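Ticket 1739
Subject: Grey washing machine leaves white marks and smells after the wash
Site: Tadby, laundry room on the ground floor
Opened: 29 May 2019
Status: Closed, with one point to follow

Description of the problem

Good morning. I write about the front-loading washing machine in our laundry room, the dark grey metallic one. For two weeks the dark clothes come out with white marks on them, like chalk, mostly on the shoulders and along the seams. There is also a smell when the door is opened in the morning. It is a smell of old water, not of burning. The machine makes no strange noise and shows no error. It fills, it turns, it empties, and the programme ends at the normal time.

We use the powder from Pestomine, the one in the big sack. Before the winter we used a liquid, and then we did not have this problem, but I am not sure the two things are connected. Please tell me what I should try first. I can do simple things myself, but I would not like to open the back of the machine.

Reply from support desk, Tretberg

Thank you for the clear message. Please do the following in this order and write down the result of each step, also when nothing changes.

1. Take everything out of the drum and feel with the hand all the way round. Small things often stay behind.
2. Pull back the grey rubber ring at the door and clean inside the fold with a cloth.
3. Take out the powder drawer and wash it under the tap.
4. Clean the filter. Put a flat tray and a towel on the floor before you open it.
5. Run the hottest programme with the drum empty and no powder.
6. Wash one normal load with half of the powder you use now.

Please do not use vinegar together with bleach or any other cleaner. If you find water on the floor at any time, close the tap and stop.

Log of the steps

Step 1. Done. I found one child's sock and a hair band. I should say that the inside of the drum is very dark and it is difficult to see what lies at the bottom, so I agree that it is better to feel with the hand. The small holes in the metal were clean as far as I could see with a torch.

Step 2. Done. The fold of the rubber was dirty at the lowest point. There was a grey paste in it, and I think this is powder that was never dissolved, mixed with lint. I needed three cloths. The rubber itself has no cut and no soft place. After this the smell was less, but it was still there.

Step 3. Done. The drawer had a hard white crust in the back corner. I left it in warm water for one hour and then used an old toothbrush. I also cleaned the space where the drawer goes in, because there was black dirt on the ceiling of it. 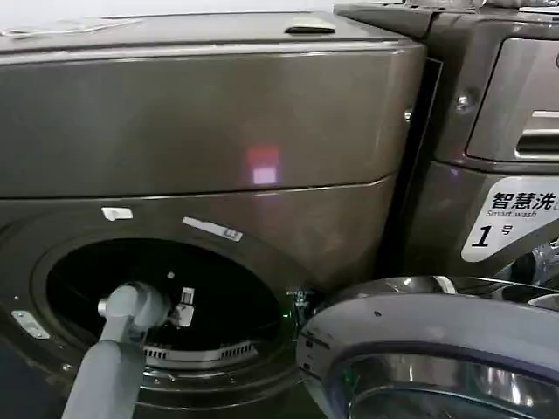

Step 4. Done, with some difficulty. The cap of the filter was very tight and I had to hold it with a rubber glove. More water came out than my tray could take, so please tell other people to have a second towel ready. In the filter I found lint, a button and a piece of plastic that I do not recognise. I screwed the cap back and checked for drops after 20 minutes. The floor was dry.

Step 5. Done. I ran the hottest programme. In the first part there was much foam, although I had put in no powder at all. I stopped nothing and let it run to the end. Then I ran it a second time and there was almost no foam.

Step 6. Done. I washed a load of dark shirts with half of the powder. On most of them there were no marks. On one there was a weak mark under the collar, which went away with a wet cloth.

Reply from support desk, Tretberg

This is useful, thank you. Foam in an empty wash means that there was old powder in the machine, and it will come out in every wash until it is gone. Two questions. How much powder do you measure for one load, and how full is the drum when you close the door?

Answer

I have now weighed it on the kitchen scale. With the scoop filled to the top, the powder is 200 g. I am a little ashamed of this number. The scoop came from another product and we never compared it with the sack. About the filling: people push the clothes in until there is no space left. I have asked them to leave the width of one hand above the clothes.

I have a further question about labels. Some new items go into the wash with their paper or plastic tags still on them. Can a tag of this kind block the pump? I would prefer to know before we wash the new bed linen from Nông, because every piece has one.

Reply from support desk, Tretberg

Yes, it can. Paper tags become soft and break into pieces, and the pieces go to the filter. The small plastic loops are worse, they can pass through the holes of the drum. Please cut off the tags before the clothes go in. A sewn label with washing instructions can stay.

For the powder, please throw away the old scoop and follow the table on the sack for the hardness of your water. Do not go back to the full scoop even if the clothes are very dirty. Use a longer programme instead.

Follow-up from the site

We have a new scoop, and I marked the line on it with a pen. The bed linen was washed without tags in four loads. There are no white marks on it. The dark clothes are also good, except one pair of trousers which I think was already marked from an earlier wash.

The smell is gone when the door stays a little open after the last wash. When somebody closes it for the night, the smell is weak but I can still notice it. I have put a paper on the wall to ask people to leave it open, and to dry the rubber ring with the cloth that hangs next to the tap.

One point is not solved. The powder drawer does not slide in completely since I cleaned it. It stops a few millimetres before the end, but the programme starts and no water comes out at the front. Should I order a new drawer or leave it so?

Reply from support desk, Tretberg

Please take it out once more and look at the small blue insert at the back. If it is not pressed down, the drawer cannot close. If this does not help, write again under the same ticket number and we will look for the correct part. You do not need to order anything yet.

Ticket closed. Follow-up on the drawer is open until the site confirms.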